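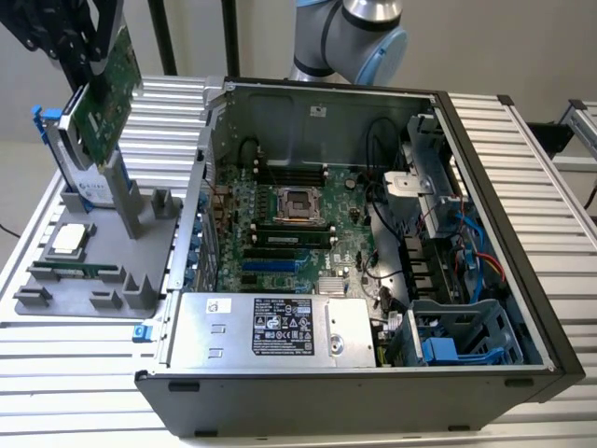
Figure 1. Open workstation on the slatted table, with the fixture tray beside the case.

Project Report: Workstation Refurbishment
Plorby Technical College, Dec 5, 2023

1. Purpose
The project prepared used desktop workstations for return to service at the Holroyd campus drawing room. Units were supplied by Trukport under the Grasik reuse plan. Each student group was assigned 2 units and 180 minutes of bench time.

2. Processor and Memory
Boards were inspected before any parts were ordered. With no processor installed, the socket contacts are exposed – this area must not be touched. Memory slots stand on both sides of the socket, and the latch clips are to be opened fully before a module is inserted.

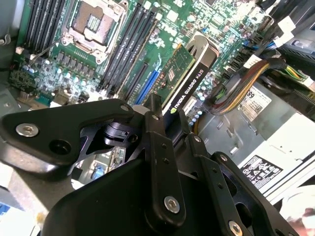

3. Graphics Card
The Quadro K620 was selected for drafting work. It takes a single expansion slot, and the neighboring blue PCIe slot was left free for later use. Seating was checked along the whole length of the connector. 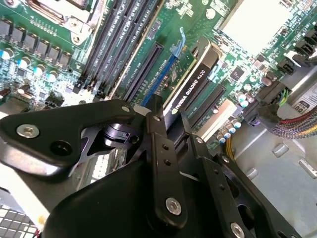

One reviewer asked that the final version list the memory planned for each unit, and noted that the drawing room would need the machines by April.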